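**Progress note, wrist camera + gripper comparison - Stirkach sim bench**
3 December 2025
To: Natália Procházka
From: Wekesa Chege

Short one, sorry, writing between runs.

Where we are: sim side of the comparison is mostly done. Both finger sets (Ponico stock, Venent angled) loaded, same wide-angle wrist camera on both, same controller gains. 80 runs finished, 31 still queued. Lost 2 days to a bad contact setting in the block model, fixed now.
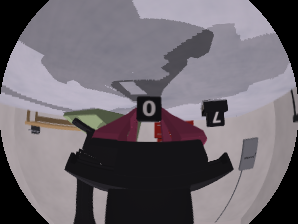
Camera placement still the weak spot. Gripper body eats a big piece of the view low down, so the detector has to work with what's left. Moved the mount back a little in the config, helped some. Don't want to go furthur until we know the real bracket can take it.

Grasp runs use the black blocks with characters on the faces. Pose estimate comes off the characters, so partial reads matter. Angled faces are the worst - 3 and E get swapped a lot.
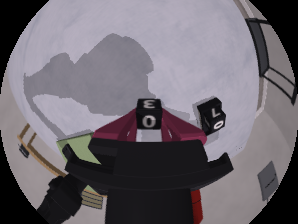 *Wrist view, block held between the fingers, second block on the table to the right.*

Finger comparison so far: Venent set centers better on a narrow block, Ponico set more forgiving when the approach is off. Not ready to pick one. Slip numbers need a re-run with the corrected contact setting, old ones are no good, please dont quote them.

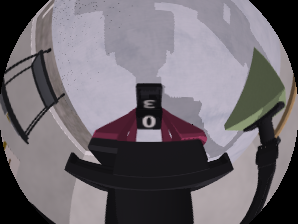 Shadows also on the list. Reads drop when the light is set low, and the blocky shadow edges from the renderer don't help. Will try softer shadows on a batch of 14 before changing everything.

Next:
- finish the queue
- slip re-run, both sets
- Kneževič controller, first pass only
- hardware trials in March, if the arm slot holds

Budget: on track. Need a yes on the second camera mount.

WC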